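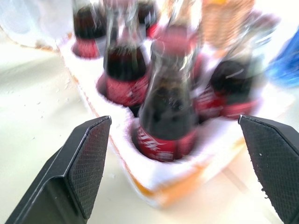
Grinlow finger set with diamond-pattern grip pads, open over a molded bottle carton.

Grinlow Replacement Grip Pads – Set of Two

If you run a Fostmont gripper on bottles, jars or anything else smooth and a bit heavy, sooner or later you'll be wanting fresh pads, and we're happy to say the Grinlow set is back in stock at Biltley as of September 2024. The pads sit in the recess on the inner face of each finger, so there's no need to take the gripper off the wrist. Set aside 12 minutes for the first change and a good deal less once your hands know the way!

Open the fingers all the way and lock out the arm. Peel the old pad from the tip end, clean the recess with a dry cloth, then press the new one in and hold it for 40 seconds.
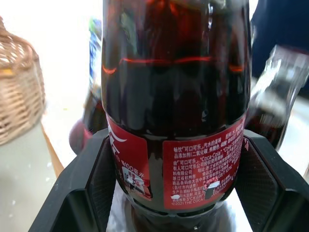 Always change both pads together, even when one still looks fine – a worn pad beside a new one tends to let round glass twist as it's lifted. Crumbs and dust do love that texture, so give it a going-over with a soft brush every week or so (a clean toothbrush is lovely for this) and please keep oil and solvent well away.

Xiaoyan Xie on our parts desk keeps her own bench gripper on the Ghauri light-grip setting for full bottles and checks the finger alignment after every third pad change, and she'll gladly talk you through either one.

Also sold in a workshop pack of 5 sets. Recess screws not included.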